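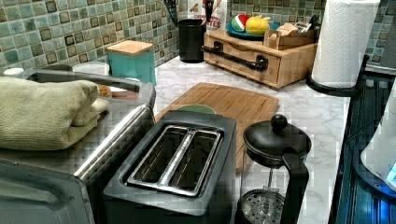
Kultel wet tile cutter: review after one whole bathroom

Posted Sep 17, 2021 by Peninah Obura

Quick one between jobs. Well, it was meant to be quick.

Bought this for our bathroom. Full strip-out, new bath, new basin, walls tiled to the ceiling on the bath side and half height everywhere else, floor done as well. Been using it on and off since June. Bathroom is finished apart from the door frame, which I'm ignoring.

I'm not a tiler. I've tiled a splashback, a downstairs loo and a porch. So read this as from somebody who can do it slowly and gets cross.

What it is

Small tabletop wet cutter. Motor and blade underneath, blade pokes up through a metal table, water sits in a tray below and the blade picks it up as it goes round. You push the tile through by hand against a fence. There's a plastic guard over the top. A mitre guide thing. A spanner. Instructions, of a sort.

Motor is 400 watts according to the plate. Paid £100 for it at Mets in Drestport, on the shelf next to the score-and-snap cutters. They had a rail version too, with the sliding head, for a lot more. Tempted. Didn't.

Getting it going

Out of the box the table had a film of oil on it. Wipe that off before any tile goes near it. Mine left a grey smear on the first two, and it was a pig to get off the unglazed edge.

Assembly is mostly the guard and the riving knife behind the blade. The knife has to line up with the blade, and the drawing in the booklet is tiny. Took me 30 minutes, including one go where I'd got it on backwards. Check it with a straight edge. If the knife is out of line the tile binds halfway through and you'll think it's the motor.

Fill the tray to the line. Not over. I went over. Wet socks.

Plug it in through an RCD, outside if you can. I had it on an old workbench by the back door with a sheet under it.

Straight cuts

Good. Really very good for the money. Ceramic wall tile goes through like nothing, clean edge, hardly any chipping on the glaze if you go face up and don't shove. Let the blade do it. First few I pushed too hard and got little bites out of the glaze near the end of the cut. Slow right down for the last bit and hold both halves.

Porcelain floor tile is slower. You can hear it working. It never stalled on me, but it did bog down when I got impatient on the long cuts, and by the end of the floor I was stopping between tiles to let it have a rest. Booklet says to do that. I'd have done it anyway, the casing was getting hot.

Edges come out square enough that anything going under trim or into a corner needs no work at all. For the ones that show, round the window, I went over them with a rubbing stone. A minute each.

Fence

Here's my main moan. The fence locks at both ends with little knobs, and the two ends don't agree with each other. You tighten the front, the back creeps. You set the back, the front's moved. The printed scale on the table is a decoration as far as I'm concerned, mine was out by a couple of millimetres from the blade.

What I ended up doing was measuring from the blade to the fence at the front and the back with a steel rule. Every single time. Then a test cut on a scrap. Once it's set it does stay put, so cut everything that's the same width in one go. I had a run of slivers down the side of the window that all came out matching, and I'd not have managed that with the snap cutter.

Could be just mine. Ilir Dervishi, who did our plumbing and has the same one in his van, says his fence is fine. His is older though so maybe they changed something. Or maybe he doesn't measure.

Mitres

The table tilts. In theory. There's a wing nut either side and a pointer. It gets to the angle, more or less, but the tile wants to slide down towards the blade the whole way and you're holding it back with wet fingers. I did the outside corner of the boxing-in like this, on narrow tiles, and wasted a fair few. The ones that worked look lovely. The others are under the bath holding up the panel batten.

If your bathroom has lots of outside corners, buy trim. Or get the rail one.

L-shapes, notches, holes

L-shapes round the window were fine. Cut one side, stop short, cut the other, stop short, flip it and finish the corner from the back. The blade is round so it cuts further on the underside than on top. Everybody forgets this. I forgot this. Go careful on visible corners, and finish with a file or a nipper.

Holes for pipes, no. Doesn't do holes. I used a diamond hole saw in the drill for the radiator tails and the shower feed. For the toilet waste I did a row of parallel cuts and nipped them out, it's hidden behind the pan collar so who cares.

Size limit: the guard and the table are fine with tiles up to the size most people would put on a wall. Our floor tiles overhang the table a lot and you do need something to hold them up. I stacked offcuts of ply next to it to the same height. Long diagonal cuts on a big tile, I'd not want to do again.

Mess

Lots. The booklet says nothing about this so I will. It throws a line of grey water straight back at you and another one out the side. Apron, goggles, old shoes. Hair tied up. I looked like I'd been plastered. The slurry dries like concrete if you leave it, and I did leave it, one night, and had to chip it out of the tray with a scraper.

Do NOT tip it down the sink or the drain. Let it settle in a bucket, pour the clear water off on the gravel, bin the sludge. Ilir was very firm on this and fair enough, he's the one who gets called out.

Change the water more often than you think. When it goes thick the blade stops picking it up properly and then you get dust, and you don't want to be breathing that. I wore a mask throughout.

Noise

Loud. Not angle grinder loud. Ear defenders on. I stopped at teatime every day out of respect for next door.

Blade

The one in the box did all the wall ceramic and got tired a little way into the porcelain. You could see it, more chipping, slower, had to lean on it. Swapped for a Skovutari continuous rim one and it was like a new machine. If you're only doing ceramic you'll likely be fine with what comes with it.

Changing the blade is fiddly. Side cover off, four screws, two spanners but they only give you one. The nut on mine undoes the opposite way to what I expected. There's an arrow. Look for the arrow. Unplug it first, obviously.

What else I looked at

Score-and-snap. Cheaper, silent, no water, and for plain white ceramic in straight lines it's quicker. I've got an old one and used it for half of the easy cuts. Hopeless on slivers and no good for Ls.

Hiring. The hire place wanted nearly what I paid for this, for a week, for a proper big rail saw. If you can do all your cuts in a weekend that's the better machine, no question. I can't, I do an hour after work and then it's dinner. So owning made sense.

Angle grinder with a diamond blade. Have one. Used it for one awkward curve by the basin. Wouldn't do a whole room with it.

Things I'd tell a mate

Mark your cut line with a chinagraph or put masking tape down and draw on that. Pencil washes off. Felt tip washes off. I lost my lines over and over before I copped on.

Dry the tiles properly before you stick them. Mine went in a row along the skirting overnight.

Number the backs. Especially round a window. I had two that looked identical and werent.

Buy spare tiles. I ordered an extra box, broke some, wasted more on those mitres, and only had a handful left over at the end.

Empty the tray before you move it. You'd think I'd have learned by then.

Spares and the company

The guard on mine came with a crack by the bolt hole. Rang Kultel, got a Pui-shan Hsieh on the phone, she asked for a photo and the receipt and a new one turned up in the post the same week. No arguing. That's worth a star by itself, I've had far worse from far dearer brands.

You can get the side cover screws, the knobs and the drain plug as spares too. I know because I lost the drain plug. It's the size of a pea and it's grey. Went down the garden somewhere. Tape over the hole doesn't hold, before you try.

Would I buy it again

Yes, for one or two rooms. For the money it did a full bathroom, walls and floor, and I've got cuts round that window I'm properly proud of. Next is the kitchen floor, probably after Christmas, and I'll use it for that with a new blade.

If you're tiling for a living, no. The fence would drive you mad in a day.

Good: straight cuts, price, small enough to store on a shelf, spares, nice people on the phone.
Bad: fence, scale, mitres, the water, the booklet.

Four out of five. Would be three and a half but the guard thing pulled it up.

Comments

I-hsuan Tsang
Did you find the table rusts? Mine has orange spots after one winter in the shed.

Peninah Obura
Not yet but it's only had the summer. I dry it and rub a bit of oil on. Then forget about the oil and smear it on the next tile, see above.

Bogumił Michalski
Clamp a straight bit of aluminium angle to the table and don't bother with the fence. Two small clamps. Solved it for me, same model.

Peninah Obura
Oh that's good. Wish I'd had that in June. Will try it on the kitchen floor and report back.

I-hsuan Tsang
What size was the replacement blade please? Can't read the one on mine, it's worn off.

Peninah Obura
It's in the back of the booklet under the spares list, but check the bore as well as the width across, there are two bores and the shop sold me the wrong one first. Took it back, they swapped it.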